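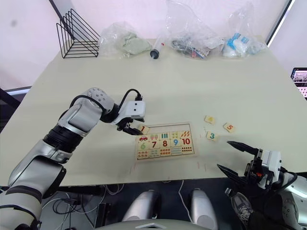

Gikulel数字配对拼板，用了半年后的评价

木头数字拼板这种东西，我原本以为没有什么可评的。一块板，一圈边，一堆小方片，小孩把数字放进去，大人说真棒，如此循环，直到其中一方先去睡觉。我家这块Gikulel是去年8月买的，100多块钱，当时图的是它看着朴素：浅色木框，薄薄一道凸起的边，没有会唱歌的按钮。用到现在，我对它的意见居然攒够了一篇文章。先说最常见的局面：右边的6到10整整齐齐待在原位，左上角等着人来填，3和5散在桌上，红色的1才刚刚悬到板子左上角的上方。后半截先齐，前半截还在外面流浪，我家大多数晚上都是这个顺序。数数从1开始，是大人的规矩，板子没有意见，小孩也没有。

先讲优点，免得显得我这个人刻薄。

数字印得够大，够粗，奶油色的底，不用凑近看。这一点听起来像废话，可我在它之前买过一块Mandagi的，数字做成了小动物的形状，2是一只天鹅，这还说得过去，7是一只我至今没有认出来的东西，孩子管它叫“坏掉的狗”。有一阵子她数数是这么数的：五，六，坏掉的狗，八。我花了很长时间纠正，最后把那块板送给了楼下邻居，邻居到现在见我还很客气，但我估计他家也已经有一只坏掉的狗了。Gikulel在这件事上老实得多，6就是6，绿色的，该弯的地方弯，该圆的地方圆。

颜色也值得说一句。每个数字都有颜色，但颜色和数值之间有没有关系，我研究过，没研究出来。6是绿的，7是深红，8是红，9是蓝，到了10又红回去了。7和8挨在一起，一个深红一个红，白天还好，晚上开着我家那盏偏黄的灯，两个就成了亲兄弟。孩子有一段时间坚持说“红的那个”，我问哪个红的，她说红的那个。设计的人如果打算让小孩靠颜色记数字，那他想必住在一个光线很好的地方。

图案片我是真心喜欢的。小红汽车画得很老派，冰淇淋粉粉黄黄，还有胡萝卜样子的橙色图案，风格统一，没有那种眼睛占了半张脸的卡通味。有一片上面是棕色和黄色的小东西，我一直当橡果教，我母亲当栗子教，两边各教各的，孩子在我面前叫橡果，在外婆面前叫栗子，小小年纪已经很懂做人。另有一片画着绿色的棍状物，我母亲认定是葱，我倾向于芦笋，家里为此讨论过一顿饭的工夫，那顿饭里恰好两样都没有。

接下来是问题。

最大的问题在于所有方片一样大。数字片、图案片、点点片，全是同样尺寸的正方形，于是任何一片都可以心安理得地躺在任何一个位置上。有些拼板靠形状纠错，放错了就是放不进去，小孩自己会换一片再试。这块板没有这份骨气。你把3放到9的地方，它照收，严丝合缝，表情平静。所以说明书里那句“孩子可独立完成”，我的理解是孩子可以独立完成，至于完成了什么，得有个大人来看一眼。

我同事Dilani Barua家里也有一块一样的，她的看法跟我相反。她觉得这正是好处：放错了没有东西拦着，孩子要自己去对图、对点，脑子才会动。我承认这话有道理，也承认她家孩子比我家的大2岁。两岁的差距放在大人身上不值一提，放在拼板面前就是两个物种。我家这位目前的策略是哪里空着放哪里，放满即胜利，胜利即鼓掌，鼓掌完全部倒出来。

第二个问题是收纳。板子本身没有盖，也没有抽屉，装它的是一只棉布袋，袋口一根抽绳。棉布袋在商品页上看着很有生活品位，实际用起来，等于每次收完都把全部方片洗了一遍牌。我试过让方片留在板上，整块平放到书架上，第一次很成功，第二次有人路过时伸手摸了一下，第三次我就老老实实用饭盒了。现在方片住在一只带扣的旧饭盒里，布袋拿去装了袜子，装得不错，作为袜子袋我可以给它很高的分数。

丢片也是迟早的事。我们丢过那片4，丢了很久，其间数数一律跳过，孩子倒也没有表现出怀念。后来在洗衣机后面找到了，怎么去的那里我不打算追究。丢的时候我给卖家Fidbridge写过信，问能不能单买一片。对方客服署名Sølve Engebretsen，回得很快，语气温和，说单片暂不出售，建议我再购买一套，这样就会有很多备用的。这个逻辑没有漏洞，我也没有买。说句公道话，换了是我坐在那边，大概也写不出更好的回信。可一套全靠小方片撑着的玩具，不卖补片，总归像卖拼图的人跟你说缺一块更有想象空间。

做工方面，我这套边角打磨得还可以，摸过去不扎手。有一片背面有道细痕，放下去谁也看不见，我只是知道它在那里。印刷半年下来没有明显掉色，最常被抓的那几片，棱上磨得亮了一点。我用湿布擦过，擦完晾干，没有翘。孩子用嘴验收过其中几片，验收报告没有提出异议，但说明书写了不要入口，所以这一段请当作我什么都没说。

边框那道凸起的边，高度给得比较克制。平着放进去没事，可要是小孩习惯用推的，从一头推到另一头，推到头还继续推，最外侧的方片就会翻过边框出走。我家解决的办法是在板子底下垫一块防滑的网垫，再请她轻一点。网垫很有效。

再说桌子。玩这种板，周围一定要留出一大片空地，因为散片的占地面积跟板子本身没有关系，跟小孩的臂展有关系。浅色桌面看着最舒服，但也最藏不住事，彩笔的印子会在板子下方一直待着，粉粉淡淡的几道，提醒你上一个项目是画画。我现在已经不擦了。

点点片单独说一下，因为这是我买之前最看重、买之后最少用到的部分。道理很清楚，数字对数字，点对点，抽象的和具体的连上。早教班的老师Usa Ruangrit当时跟我讲过同样的道理，讲得非常好，讲完给我看了一张3000块的课程单。我想了想，回家买了这块板。结果是点点片在我家长期担任饼干。过家家的时候，点多的是巧克力饼干，点少的是快没有巧克力的饼干，孩子对二者的差别极其敏感，每次都知道该把哪一片分给我。要说数感，我觉得这也算，只是和说明书上的路线不太一样。

有人问要不要一次把全部方片拿出来。我的经验是别。刚开始只拿前面几个数字，图案片放到后几天再加，不然桌上像刚开过庙会，孩子抓起什么算什么，你也来不及讲。我们是过了两个多星期才把整套摊开的，摊开那天她先把汽车挑走了，汽车那天没有回来拼板。

适合谁呢。说明书写的是3岁以上，我觉得差不多，再小一点就主要是搬运和敲击，也玩得高兴，但你得接受自己买的是一堆木头积木，外加一个托盘。再大一点，认全了数字的孩子，可能很快就拼完了，这时可以换玩法：把数字片扣过去翻着猜，或者大人故意放错几片让孩子来抓。后一种在我家极受欢迎。她抓我的错时那种严肃，我在任何一次单位考核里都没有遇到过。

同一家还有一款叫Flallgate的，带盖子，字母版，贵一些。我在别人家摸过一次，盖子滑起来很顺，顺到小孩会把整个下午用来开盖子关盖子。要不要为一个盖子加钱，看各人。我站在那只旧饭盒的立场上，暂时觉得不用。

分数的话，满分10分，我给7分，深红色的那个。扣掉的几分里，一样大的方片占一份，不卖补片占一份，那根抽绳也占一份。数字印得清楚、图案画得不吵，这两样把它拉了回来。

补充一句，评论区有人问绿色那片到底是什么。我又看了一次，现在觉得也可能是豆角。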